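Mugs on a wooden tree: hang them right after washing, or dry them first?

Posted in Kitchen and Dining by Hitham

Hello everybody. I have a small kitchen and only one table, and it must be for eating and for preparing food both. In March I took out the shelf over the sink, so now my mugs have no place. I bought a mug tree of light wood, the simple kind with pegs, and I put it at the back of the table.

My problem is with the water. I wash the mugs by hand and hang them immediately, and after one night there is a small dark ring on the base of the tree. Also one peg has become rough, like it has little hairs. Do I need to dry every mug with a towel before I hang it? That takes away the reason to have the tree, in my opinion. My sister tells me to paint it with varnish, but the mouth touches the mugs, so I am not sure about this.

Second thing, smaller. I keep corn and onions in a basket on the same table. Is it bad for them to be near to wet mugs? Thank you for any advice, and excuse my English.

Mertens

Just dry them. Takes two minutes. Or buy a metal one, I had metal for years and no trouble.

Valdir Amaral

Hello Hitham, your English is good, I am also not from here. I have used a wooden mug tree for six years and I made the same ring in the first week, so I will write what I do now.

You do not need to dry the whole mug. Shake it well over the sink, then put it upside down on a folded towel for five minutes. Most of the water goes out in this time. After this, wipe only the handle and the rim with the dry corner of the towel and hang it. The handle is the important part, as it sits on the peg and keeps the water there. The inside can dry in the air.

For the rough peg, this is normal. Water lifts the fibers of the wood. Let the tree dry for one full day with nothing on it. Then take very fine sandpaper and rub the peg gently, always along the length. Wipe away the dust with a cloth that is almost dry.

About varnish -- I would not do it. On pegs it gets scratched by the handles and then it comes off in small pieces. I use mineral oil, the type that is sold for cutting boards. Put a thin coat with a paper towel, wait for the night, wipe what is left. Do the base two times, also underneath, and do not forget the place where the post enters the base. I repeat it when the wood looks pale, maybe after some months. The dark ring will not go away completely with oil, but sanding before makes it lighter. Mine I can still find if I look for it.

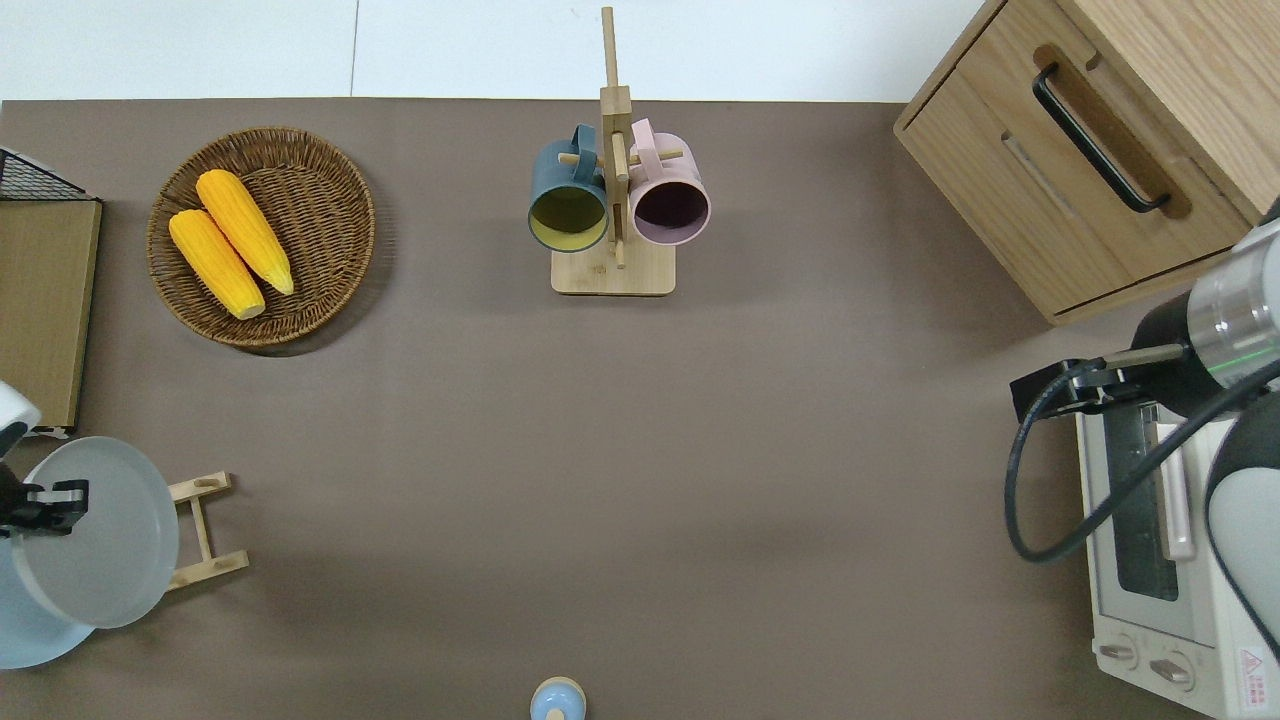 One more thing is how you load it. If you hang a mug only on one side, the tree becomes heavy there and can fall when you take the mug quickly. I put them always in pairs, one left and one right, and the ones I use every day at the front. Mugs with a very small handle do not like thick pegs, so try it in the shop if you can. My cousin ordered a tree by mail from Haltalari and half of her cups did not fit on it.

For your second question, a few drops will not hurt the onions, but a basket that stays damp underneath can get mold, so leave a space the width of a hand between them. The corn is different. If it is already without the husk, it should go to the refrigerator in a bag and be eaten soon. In the basket I would keep it only until I cook it the same day. With the husk it lasts a little longer, but it loses the sweet taste quickly in a warm kitchen. Potatoes I keep away from onions too, in a dark place.

Hitham

Thank you Valdir, this is very clear. I did not know about the wood fibers, I thought I bought a bad one. I will sand the peg and look for the mineral oil. Is it possible to use olive oil? I have a lot of it.

Valdir Amaral

Please no olive oil -- it becomes sticky and after some time it smells old. The mineral oil is not expensive and one small bottle is enough for the tree and for your cutting board also.

Utetance Home Help | Contact us | Copyright Utetance, all rights reserved | Back to top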